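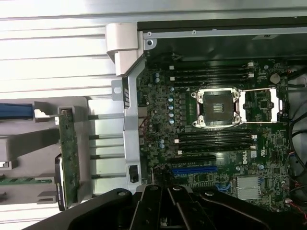 戴尔台式工作站准系统（二手），机箱侧放，CPU插座装有黑色保护盖

戴尔台式工作站准系统 二手拆机 不含处理器

商品编号：PL-304
品牌：Dell（戴尔）
成色：二手，已除尘，外壳有使用痕迹
销售单位：台
单价：2,000元
发货地：Ploruseck 仓库
页面更新：2023-05-07

商品说明

本品为戴尔台式工作站的准系统，即机箱连同主板一起出售，处理器、内存、显卡、硬盘由买家自行配置。适合手头已有配件、需要一台底子的用户，也适合维修店作为备机或拆件使用。

主板为深绿色板，板上印有白色DELL字样。CPU插座为空，四角由螺柱固定金属框架，两侧各有一根压杆。插座内的黑色保护盖随机发出，安装处理器之前请勿取下。

内存插槽分为两组，分别位于CPU插座的上方和下方，插槽为黑色，端部带白色卡扣。再往下是扩展插槽，其中一条黑色，一条较长的为蓝色。芯片组上带有银色鳍片散热片。主板上的纽扣电池为原机所带，不作为保修部件。

机箱内部有银色金属支架和浅灰色塑料提手，线束为原机走线，发货前不做重新整理。如需自己理线，请先记下原来的走向，避免装回侧盖时压线。

本页不列出主板支持的全部处理器和内存型号。同一外形的工作站在不同批次之间可能换用过主板，购买前请把准备使用的处理器型号、内存条标签上的完整信息发给客服，由客服对照库存机器的主板编号后再下单。只写“服务器内存”或“工作站内存”无法判断。

包装清单

工作站机箱（含主板）一台
CPU插座保护盖一个（已装在插座内）
浅灰色塑料硬盘托架一个
纸质检测单一张

以下物品不在清单内，需要另购：
处理器
处理器散热器及风扇
内存
显卡
硬盘或固态硬盘
电源线
显示器、键盘、鼠标
操作系统及授权

硬盘托架与机箱一起包在气泡袋内，拆包时请留意箱底，不要随填充物一起丢掉。需要多个托架的可以加购，下单时备注数量，与主机同箱发出不另收运费。

可选配件

散热器（二手，含固定螺丝）
内存条（二手，按条出售，需先核对型号）
硬盘托架（二手，浅灰色，按个出售）
导热硅脂（小包装，单次用量）
三芯电源线（新）
防静电手环（新）

配件价格以客服报价为准，二手配件的库存变动比较快，页面上不单独标价。处理器目前不作为选配件销售，老客户需要代测处理器的可以把处理器寄到仓库，随主机一起上机测试，来回运费由买家承担。

检测项目

每台机器入库后先除尘，再检查外观和插座。CPU插座在灯下逐区查看触点，有歪针、断针、缺针的不作为准系统出售，转入拆件库存。检查合格后装上测试用处理器和内存，通电进入设置界面，依次测试两组内存插槽和各扩展插槽。测试完毕，拆下测试件，盖回保护盖，填写检测单。

检测单上写明以下内容：
主板编号
通电结果
内存插槽测试结果
扩展插槽测试结果
前后接口测试结果
外观瑕疵位置
固件版本
是否有设置密码

有设置密码且无法清除的机器不上架。固件版本各台不同，仓库不统一升级。需要某一版本的买家请在下单前说明，能否提供看当时的库存。

外观说明

二手设备，外壳常见的情况有划痕、标签残胶、局部掉漆。金属支架和导轨上可能有轻微的摩擦痕迹，不影响安装。机箱内壁的原厂标签保留，不撕除。塑料提手和卡扣有断裂的会在检测单上注明，并在发货前与买家确认。

箱体变形导致侧盖装不上的，不按本页价格出售。

安装步骤

1. 拔掉电源线，按一下开机键放掉余电，把机箱侧放在平整、不易产生静电的台面上，主板一面朝上。
2. 佩戴防静电手环，另一端夹在机箱裸露的金属部位。
3. 松开CPU插座两侧的压杆，打开金属压框。手指和工具都不要伸入插座。
4. 对照处理器与插座的缺口方向，垂直放入处理器，不要平推。
5. 合上压框，压下压杆，扣到位。保护盖取下后请收好，退换货时需要装回。
6. 在处理器表面涂导热硅脂，装上散热器，四颗螺丝按对角顺序分几次拧紧，再接风扇线。
7. 安装内存。先打开插槽端部的卡扣，对准缺口，两端均匀用力压下，听到扣合声为止。两组插槽的安装顺序请参照随单提供的说明。
8. 安装显卡和硬盘，接好数据线和供电线。
9. 检查线束有没有碰到风扇、有没有夹在支架下面，然后装回侧盖。

第一次通电时只装处理器、散热器和一条内存，能够进入设置界面后再逐项加装。这样出现问题时容易找到是哪一个部件引起的。长期存放后日期和时间可能不准，进入设置界面重新设定即可；断电后又恢复成旧日期的，更换同规格纽扣电池。

常见问题

买回去能直接开机吗？
不能。至少需要处理器、散热器、内存和电源线，另外需要能够输出画面的显卡。

可以换别的机箱吗？
不建议。品牌工作站的主板孔位、前面板接线和供电接口多与通用机箱不一致，改装后不在保修范围内。

主板可以单独买吗？
可以询价。拆下的主板不带挡板和支架，包装方式也不同，保修期与整机相同。机箱空壳目前不单独出售。

插座保护盖丢了还能退货吗？
请先联系客服。没有保护盖的插座在运输途中容易受损，仓库可以寄一个保护盖给买家，装好之后再寄回，费用从退款中扣除。

多台一起买有没有优惠？
同一订单满16台可以按批量价结算，发票开在一张上。批量订单的主板编号可以要求一致，需要多留几天配货时间。

蓝色的长插槽和黑色的插槽有什么区别？
请以检测单附页中的插槽说明为准，插卡前核对扩展卡的长度和供电要求。较长的显卡还要考虑和线束、硬盘托架之间的距离，建议先量好再买。

发货与包装

现货订单在付款后下一个工作日发出。周日不发货，客服留言照常收取，周一回复。机器装入防静电袋，四角加泡沫护角，外层为双层瓦楞纸箱。单台一箱，不叠装。

江浙沪以外地区默认走陆运。需要指定物流的请在备注中写明公司名称和付费方式。到付订单需先支付货款。Vambridge 和 Lynch 两个提货点可以自提，下单时选择提货点，收到通知后凭订单号提货。Janel 提货点自一月起停用，原来选择该处的客户请改选其他提货点。

收货时请先看外箱。外箱破损、受潮或者有明显压痕的，当着送货员的面拍照后再签收，并在当天联系客服。外箱完好、内部有问题的，保留全部包装材料，拍下机器四面和CPU插座的清晰照片。

保修与退换

签收之日起16天内，出现与检测单不符的功能问题，可以退货或换货，往返运费由卖家承担。超过该期限的，仓库提供有偿维修，先检测后报价。

下列情况不予退换：
插座触点因安装不当歪斜或折断
主板有水渍、烧痕或新增划伤
自行改动供电线路
自行刷写固件导致无法开机
机身编号标签被撕毁或涂改
缺少随机附件且未事先说明

退回的机器请使用原包装，保护盖装回插座，托架放回箱内，附上检测单。没有检测单的请在纸条上写明订单号和联系电话，仓库收到后按订单号核对主板编号。

相关商品

二手工作站准系统，其他品牌
工作站电源模块，拆机
工作站硬盘托架，浅灰色
工作站散热器，带固定支架
主板纽扣电池，新

询价、核对型号和批量订单，请通过页面留言提交，并注明商品编号PL-304。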